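Section 5. Routine care of the gravel path

We use cookies to remember your language and to count visits to this guide. Accept / Manage settings

This section covers raking, edging and topping up a loose gravel path between grass verges. It assumes the base was laid as set out in Section 4.

You will need a landscape rake, a half-moon edger, a straight board, a hand tamper, a wheelbarrow and matching stone. The Starnenmont path is 800 meters long and is worked in short lengths.

5.1 Walking the path

1. Start at the gate end and walk the full length before you unload any tools.
2. Put a marker flag beside each low spot, rut or patch of thin stone.
3. Write down where grass or soil has mixed into the gravel. Use the log sheet at the back of the guide.

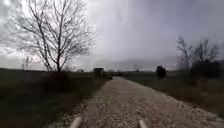
4. Check under overhanging branches and pick up fallen twigs by hand. A rake pushes them down into the stone.

Note: Send the finished log sheet to Halima Nwachukwu before ordering any material.

5.2 Raking and leveling

1. Set the rake with the teeth down and pull stone from the sides toward the middle.
2. Work across a rut first, then along it. Raking only lengthwise leaves the rut in place.
3. Turn the rake over and smooth the surface with the flat side.

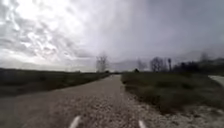

4. Lay the board across the path. The middle should sit slightly higher than the sides so that water runs off to the verges.
5. Tamp any place where you moved a lot of stone.

Caution: Do not dig the teeth into the compacted base. If you bring up base material, stop – rake it level and tamp it before going on.

5.3 Edges

1. Cut back grass that has grown over the stone. Keep the edger upright and follow the existing line.
2. Lift the cut strips and shake the gravel out of them.
3. Rake stray stones out of the verge before mowing.

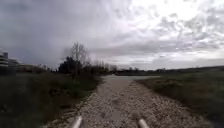 4. Leave low shrubs alone unless they narrow the path. Trim those back to the verge line and cart the cuttings away.

Caution: Wear eye protection when mowing near the path. A blade can throw a small stone a long way.

5.4 Topping up

1. Tip the new stone in small heaps along the thin stretch.
2. Spread each heap before tipping the next, and blend it into the old surface.
3. Rake again after the first heavy rain.
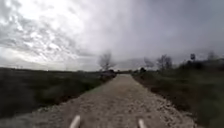 Can I top up with rounded pea gravel?
Use crushed stone. Rounded gravel rolls underfoot and will not lock together when tamped.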